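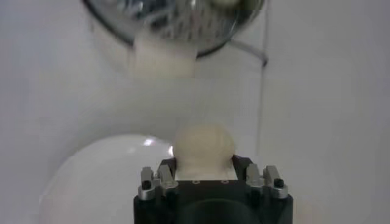

Carnet > Parfums > Coups de cœur

Uma, de Mornik : enfin un iris qui me fait courir

Imprimer | Envoyer par e-mail

2020-04-12

J'ai mis trois semaines à ouvrir l'échantillon. Trois semaines ! Il traînait dans le tiroir avec les autres, ceux que je garde « pour un jour calme », et puis hier matin j'ai eu envie d'iris, une envie franche, comme on a envie de pain frais. J'ai cassé le petit sceau, j'en ai mis sur les deux poignets et dans le creux du coude, et je n'ai plus rien fait de ma matinée.

Pour celles et ceux qui ne connaissent pas la maison : Mornik, c'est le projet de Rozália Ševčík, qui compose seule et sort très peu de choses. Il y a eu d'abord Clakitz, un cuir fumé que j'ai adoré détester (goudron, prune, une pointe de cumin qui m'a valu des remarques dans le tram), puis Catacutan, le vétiver salé que beaucoup d'entre vous portent l'été. Uma est le quatrième. On m'avait parlé d'un iris poudré, sage, un peu « boîte à gants de grand-mère ». Eh bien non, pas du tout !

L'ouverture est verte, presque croquante. Je sens du galbanum, de la feuille de tomate, et quelque chose de terreux qui me rappelle les carottes qu'on vient de tirer du potager, encore pleines de sable. Ça dure dix minutes chez moi, peut-être moins, et c'est déjà tellement joyeux que j'aurais signé pour un parfum entier là-dessus. Ensuite le rhizome arrive, froid, un peu métallique, avec cette facette de farine crue que j'aime tant. Aucune violette sucrée pour l'adoucir. La poudre vient bien plus tard, toute fine, mêlée à une amande à peine grillée.

Et le fond, mes amis, le fond ! Du foin, du santal laiteux, un musc qui reste près de la peau. Je l'ai retrouvé ce matin sur la manche de mon pull et j'ai passé le petit déjeuner le nez dans le coude, ce qui complique sérieusement la tartine.

Quelques notes en vrac, parce que vous me les demandez toujours :

Tenue : sept bonnes heures sur ma peau (sèche, qui mange tout), deux jours sur la laine.

Sillage : modéré la première heure, intime après. Si vous aimez remplir une pièce, prenez plutôt Clakitz.

Saison : je l'imagine très bien en septembre, quand les matins refroidissent, mais là, en plein avril, fenêtres ouvertes, il est superbe. Le vert du départ ressort davantage.

Prix : 43 euros le petit format de voyage. Je trouve ça correct pour un iris aussi riche, et c'est celui que je vais commander. Le grand flacon attendra.

Un mot sur la superposition : j'ai essayé avec une goutte de Catacutan par-dessus, par pure gourmandise. Le sel réveille l'amande, on dirait presque une pâte sablée au beurre demi-sel. Par contre avec Clakitz, c'est un désastre, le cuir écrase tout et il ne reste qu'une vague odeur de crayon. Je me suis lavé le bras deux fois.

Je vais continuer à le porter toute la semaine, et je reviendrai compléter ce billet quand j'aurai essayé une vraie vaporisation au lieu de la touche du bouchon (les galbanums changent souvent beaucoup). Si vous l'avez déjà senti, racontez-moi tout en commentaire, surtout la carotte : ma sœur soutient que c'est du persil.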